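Culico Tabletop Manipulation Set: Data Card

README.md
Version of 20 May 2021

## Summary

The Culico set is a collection of robot manipulation episodes recorded with kitchen items on a tabletop. It was prepared by the Clakaswood laboratory to support the study of rim grasps, in which a two-finger gripper holds a thin-walled vessel by its edge. The release contains 321 episodes. Of these, 226 are assigned to training, and the remainder are held out or reserved for review as listed in the split file.

The research question is a narrow one. A policy trained on the overhead view alone must judge the height of a thin rim from a view that shows very little of it. We compare such a policy with one that also receives the wrist view, using the same network and the same training schedule for both.

## Camera views

Each episode includes an overhead stream and a wrist stream. The wrist view carries most of the information on contact between finger and rim. Perforated and glossy objects are included on purpose, as glare and repeated patterns are known sources of error in our depth estimates.
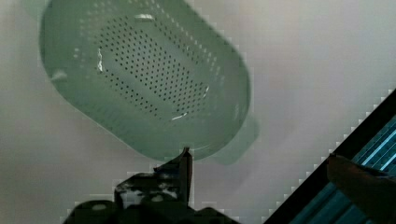 Wrist view: colander held by its lower rim.

Wrist frames are stored as compressed video, and block artifacts are visible along high-contrast edges. Users who need clean contours should apply their own filtering. No color correction has been applied to either stream.

## Objects and layout

Objects were drawn from a pool of 24 kitchen items and food props. Item positions were changed between episodes by the operator, following a printed layout sheet. Items other than the target were left on the table and serve as distractors.
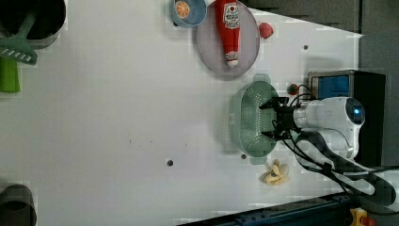 Reading time: 3 min

The overhead view is supplied in its original sideways orientation. In the layout shown, the target is the pale green colander, gripped at the rim, with a plate, a ketchup bottle and a peeled banana among the other items. The holes in the tabletop were not masked. Annotators were told to leave them unlabeled.

## Annotation

Each episode carries a target name, a grasp type and an outcome code. Outcome codes were entered by the operator and checked by a second reader. In 14 episodes the two disagreed; these are marked "review" and should be left out of any reported score.

## Results

The policy with both views placed its fingers on the rim more reliably than the overhead-only policy. The gap was widest for oval vessels approached from the long side. For flat plates, the wrist view gave no clear benefit. Full tables are kept in the results folder.

## Known limits

- One table and one lighting setup were used throughout.
- Force readings are not included.
- Results should not be assumed to hold for glass or heavy metalware.

## Maintenance

The set is maintained by Ülle Rätsep. Questions on annotation should be sent to Rocío Miranda. A revised split file is planned for August.

Related items

Veritz Grasp Labeling Guide
Culico Overhead Calibration Notes
Clakaswood Episode Viewer: Installation

Comments

m_baxter_lab: Is the wrist stream time-aligned to the overhead one, or do we need to do that ourselves?

Rocío Miranda: Both streams share one clock. Please use the timestamps and disregard the frame index.

tessel: The split file lists the review episodes under held-out. Is that intended?

Ülle Rätsep: It is an error and will be fixed in the revised file. Please filter on the outcome code until then.

© 2021 Clakaswood | Contact | Terms of use | Back to top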